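Zwischenbericht zum Arbeitspaket 2: Einrichtung und Instandhaltung der Handgreifer-Station Flekow
Projekt Quan, Standort Banasville
Stand: 22. Dezember 2024
Bearbeitung: Nghĩa Đỗ, Sang Cù

1. Gegenstand des Berichts

Der Bericht behandelt den Zustand der Station Flekow im Berichtszeitraum, die durchgeführten Wartungs- und Reparaturarbeiten sowie die offenen Punkte für das kommende Quartal. Die Auswertung der Aufnahmen durch den Projektpartner Brillside wird gesondert vorgelegt und ist hier nur insoweit berücksichtigt, als sie Rückwirkungen auf die Einstellung des Greifers hatte.

Im Berichtszeitraum wurden 1.376 Durchgänge aufgezeichnet. Davon mussten 18 verworfen werden, sämtlich vor dem Austausch der Fingerauflagen im Oktober. Das im Antrag genannte Ziel für den ersten Abschnitt ist damit erreicht.

2. Aufbau der Station

Die Station besteht aus dem handgeführten Greifer mit Kamera, einer Ladeeinheit, einem Aufzeichnungsrechner und einem Satz Kalibrierkarten. Auf einen fest montierten Arbeitstisch wurde verzichtet. Gearbeitet wird in möblierten Wohnräumen auf den dort vorhandenen Flächen, da die Aufgaben der Gruppe »schlanke Gegenstände« unter wechselnden Bedingungen aufgenommen werden sollen. Die Einrichtzeit an einem neuen Ort liegt inzwischen im geplanten Rahmen. Den größten Anteil daran hat weiterhin die Kalibrierung der Öffnungsweite.

Der Greifer selbst ist gegenüber dem Vorbericht mechanisch unverändert, ausgenommen die Fingerauflagen und die Sicherung der Deckschrauben (siehe Abschnitt 3). Die Kameraposition wurde nicht verstellt. Nach jedem Transport wird sie anhand der Kalibrierkarte geprüft und das Ergebnis im Stationsbuch vermerkt.

3. Wartung und Reparatur

3.1 Fingerauflagen

Bei Aufgaben mit dünnen, länglichen Teilen trat ab Beginn des Berichtszeitraums ein seitliches Wegdrehen des Teils beim Schließen auf. Die Ursache lag in einem ungleichmäßigen Verschleiß der Auflagen. Im unteren Drittel war das Material so weit abgetragen, dass die Finger nur noch im oberen Bereich Kontakt hatten. Bei breiteren Gegenständen blieb der Fehler unbemerkt, bei Stäben und flachen Streifen führte er zum Verlust der Ausrichtung.

Die Auflagen wurden im Oktober paarweise ersetzt. Ein einseitiger Austausch war zuvor versucht worden und brachte keine Besserung, weil sich der Schließpunkt zur neuen Auflage hin verschob. Nach dem Wechsel wurde der Nullpunkt der Öffnungsweite neu gesetzt und mit einem Blechstreifen als Lehre geprüft: Der Streifen muss bei geschlossenem Greifer über die gesamte Auflagenhöhe klemmen und darf sich von Hand nicht kippen lassen.

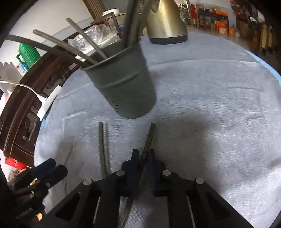

Für die Abnahme nach einem Auflagenwechsel gilt seither eine feste Reihenfolge. Zuerst wird ein einzelnes schlankes Teil von der Tischfläche aufgenommen und wieder abgelegt, danach wird das Einstellen in einen Becher geprüft. Jeder der beiden Schritte wird mit 3 Wiederholungen gefahren. Erst wenn alle ohne Nachfassen gelingen, wird die Station für Aufzeichnungen freigegeben. Die Prüfung findet am jeweiligen Einsatzort statt, weil Tischdecken und weiche Unterlagen das Aufnehmen flach liegender Teile merklich beeinflussen.

3.2 Verschraubung

Bei der Durchsicht im Oktober waren 2 Deckschrauben des Greifergehäuses gelöst. Ein Schaden an den Platten wurde nicht festgestellt. Alle Deckschrauben wurden entfernt, gereinigt und mit mittelfester Schraubensicherung neu eingesetzt. Bei der Nachkontrolle nach vier Wochen war kein Nachziehen erforderlich. Die Kontrolle bleibt Teil der monatlichen Wartung.

3.3 Handgriff und Klemmung

Die Klemmhebel am Griff zeigten erhöhtes Spiel. Sang Cù hat die Lagerstellen gereinigt und die Vorspannung neu eingestellt. Das Spiel ist geringer, aber noch vorhanden; auf die Aufzeichnungen hat es nach derzeitigem Kenntnisstand keinen Einfluss. Ein Ersatzgriff ist bestellt, der Liefertermin steht aus.

3.4 Kamera und Datenübertragung

An der Kamera waren keine Reparaturen nötig. Die Linse wird vor jeder Sitzung mit einem trockenen Tuch gereinigt. Ein Übertragungsfehler im November ging auf ein defektes Kabel am Aufzeichnungsrechner zurück. Es wurde ersetzt, Daten gingen nicht verloren.

4. Abweichungen vom Arbeitsplan

Die geplante Umstellung auf eine verschleißärmere Auflagenmischung wurde verschoben. Die von Brillside gelieferten Muster waren zu hart und rutschten auf glattem Metall. Eine zweite Lieferung ist angekündigt. Bis dahin werden die bisherigen Auflagen in festem Turnus gewechselt. Die Mehrkosten sind aus der Position Verbrauchsmaterial gedeckt, eine Umwidmung wird nicht beantragt.

5. Offene Punkte

Austausch des Handgriffs nach Lieferung, anschließend vollständige Neukalibrierung. Zuständig: Sang Cù.
Erprobung der zweiten Auflagenmischung an Stäben und Blechstreifen. Zuständig: Nghĩa Đỗ.
Überarbeitung der Wartungsanweisung, Einarbeitung der Abnahmereihenfolge aus Abschnitt 3.1. Der Entwurf liegt vor und wird mit dem nächsten Bericht eingereicht.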